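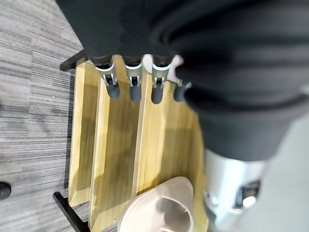
Cladesside student robotics club - progress report to Usent, June

Quick one, full write-up to follow with the accounts.

Spent so far: 2000 of the 3000. Most went on the hand and spare finger linkages. Rest is held back for travel to the Undari meet.

Work on the hand: all fingers now driven from the one program. Thumb still slow to close, two students on it. Wrist camera running, 836 clips saved and named. Maybe a third of those need throwing out (bad light, wrong start pose), sorting is under way.

Tasks: hat on rack, hat off rack, cup to shelf. Hat is the hard one - soft brim, fingers tend to push it instead of getting under. Group wants to try coming in lower and from the side. Cup is fine most days.

Behind on: the safety sheet, and teh build log, which stops in the middle of the wiring section. Both due before the visit to Midtbø.

Need from you: an OK to move about 2 hundred from travel to parts. Reply by noon tomorow if possible, the order closes then.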